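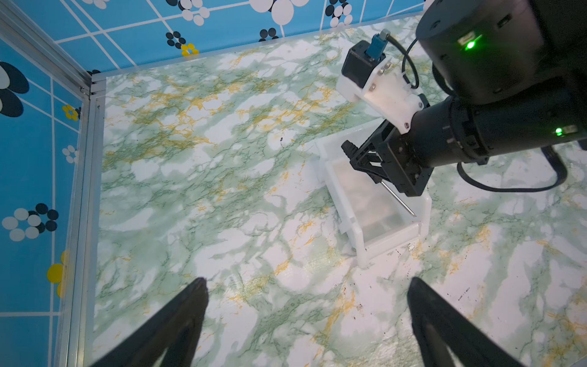

Somkiat Thaweesak has argued that a gripper comparison in which both arms see the same box at the same time measures the arms as much as the fingers, and his objection is the one most often raised against the Gretstead gripper trials. He does not dispute that the trials were run with care. He disputes what the numbers mean.

The Gretstead gripper trials were a series of bench tests set up to compare two sets of fingers, the Grallix and the Salian, for work in and near small open containers. The results were released on February 21, 2020, and have been quoted since then in support of both products, which should give any reader pause.

Setup

The trials used two robot arms working over one shared surface, with a parallel gripper on each. Small cameras were carried on the arms, close to the grippers, in place of a single fixed camera overhead. The organizers held that a camera near the fingers gives a clearer view of the last part of a reach. Critics replied that it also gives each arm a view that changes with every move, so that no two attempts are seen from quite the same place.

Translucent plastic boxes were chosen as containers. Their walls blur whatever is inside, and the report claims that this makes the test "closer to real conditions." It does not say whose. A plastic wall is hard on a camera and matters very little to a finger, so a failed pick could be charged to the gripper when the fault lay with the picture it was working from.

Some tasks called for a thin metal rod. Long, narrow parts tend to turn in a parallel grip, and a small error at the fingers becomes a large one at the far end of the part. Both products were said to handle this well in their own literature, a claim that neither maker had backed with published tests.

Results

A total of 813 attempts were logged, of which 479 were counted as successes. The report gives the Grallix fingers a small lead in reaching into boxes and the Salian fingers a small lead in holding rods. It treats both leads as findings. No spread between sessions is given, and the attempts were not divided evenly between the two products, so it is hard to tell whether either lead would survive a second round.

A further 58 attempts were dropped as "controller faults." All of them took place under Drurkivik, the control software used on both arms. The report does not list which fingers were fitted at the time. If most of the dropped attempts fell on one side, the order of the two products could change, and the raw log that would settle the matter has not been released.

Success itself was loosely defined. An attempt passed if the part was held for 3 seconds, with no check on whether it had shifted in the grip. A rod that swung to a steep angle and stayed there passed. So did a rod held straight.

Criticism

Thaweesak's main point concerns the pairing of the arms. With two arms over one surface, each has to plan around the other, and an arm that gives way more often will come in at worse angles. Unless the fingers are swapped between arms partway through, the effect cannot be separated from the quality of the gripper. The report mentions one swap, made in July, but does not mark it in the tables.

Defenders of the trials answer that shared workspaces are common and that a gripper should be judged where it will be used. The point is fair as far as it goes. It supports testing with two arms; it does not support leaving the swap out of the tables.

Later use

Sales material for both products cites the trials, each quoting only the task in which its own fingers came out ahead. A repeat with a single arm, clear-sided boxes and a stricter rule for rods was proposed but has not been carried out.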